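Sorilero shape boards: frequently asked questions

Cleltside Toy Library
4 min read

We lend the Sorilero boards more than anything else on our shelves, and the same questions come up at the desk most weeks. Yasaman Pakzad put this page together from the notes we keep there. If your question is missing, send it in and we will add it. 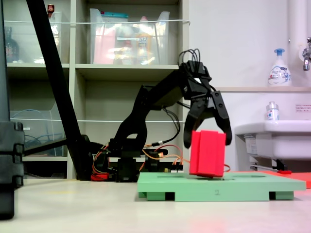

Green board, red block.
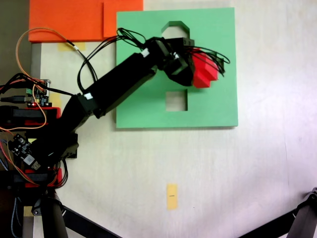

What is a shape board?

A flat board with openings cut through it, and a set of blocks to go with the openings. The child picks up a block, turns it until it matches, and pushes it in. We lend the boards by color. Green and orange are the two that go out most.

What age is it for?

We suggest two and up, with an adult in the room. Most of our borrowers are between two and five. Younger children usually like the blocks more than the board and will carry them around the house for days. Older children can still get something out of it if you make it harder (see below).

My child puts everything in the square hole. Is that a problem?

No. Small blocks will go through a big opening and there is nothing wrong with that. If you want to steer things a little, put out one block and one board and keep the rest in the bin. Add a second block once the first one is easy.

The block sits on top and won't go in. What are we doing wrong?

Usually the block is turned a little too far one way. Set it down flat near the opening, let go, and turn it from above with your fingertips. Pressing harder on a tilted block tends to wedge one corner, and over time that corner gets chewed up. Blocks with steps or a groove in them take longer to learn than plain ones. Start with the square.

Does it have to be used on a table?

A table is easiest. The board stays put and the child can stand up to it. On carpet the board rocks, and small children get annoyed with it quickly. If you only have carpet, slide a large baking tray or a piece of stiff cardboard underneath. Setareh Hashemi, who borrowed three boards from us last November for her twins, puts a damp dishcloth under hers to stop it from sliding, and we have started doing the same at our open mornings.

Can we use more than one board at a time?

Yes, but spread them out. If the boards overlap, the lower one tips and the openings get covered up. With two children, give each one a board and keep all the blocks in a pile between them.

How do I make it harder?

- Hide the blocks in a pillowcase and have the child find the right one by feel.
- Turn the board around between tries.
- Ask for a block by its shape without pointing.
- Have one person describe the block while the other, eyes closed, looks for its opening.

The pillowcase game works well up to age six or seven.

How do I clean it?

Wipe the board with warm water and a drop of dish soap, then dry it. Blocks can be washed in a bowl of the same. Squeeze them gently and leave them on a towel overnight. Please don't put anything in the dishwasher, and don't use bleach – it takes the color out in patches. Red is the worst for this. We have one block, number 462 in our catalog, that is now mostly pink.

Should the blocks be completely dry before they come back?

Yes, please. Everything goes into lidded bins at our end, and a damp block left there over a weekend will smell.

How should I store it at home?

Flat, with nothing heavy on top. The blocks take a dent if something leans on them for a week. A clear plastic bin on a low open shelf suits most families, as the child can see what is inside and get it out without asking. Keep the blocks and the board together. Nearly every missing block we hear about was put away in a different box.

We lost a block. What now?

Tell us and keep looking until your loan is up. There is no fine for the first one. After that we charge 2 dollars a block, and it goes toward spares. Check under the couch cushions and in the car seat first. If a block turns up after you have returned the set, bring it in any time, even months later.

The dog got one. Can we glue it?

Please don't. Throw it out if any pieces have come off and let us know so we can replace it. A block with a few tooth marks and nothing missing is fine to return.

How long can I keep a board?

Three weeks, and you can renew once if there is no waiting list. Each family can have up to 12 items out at a time, and a board with its blocks counts as one item.

Can I buy one from you?

We don't sell them. Kianoush Hashemi at the desk can give you a list of shops. When we retire an old set, we put it on the free table by the door, usually with a block or two short.

Do you take donated boards?

Yes, if the board is not cracked and at least half the blocks are there. We can often make up a full set from two partial ones. Leave donations with Serena Piras on any open morning, and please put them in a bag with your name on it.

Where do I find the boards in the library?

In the puzzle section, next to the Pundden stacking cups. Look for catalog numbers starting at 803 for the newer sets. The older ones are on the shelf below.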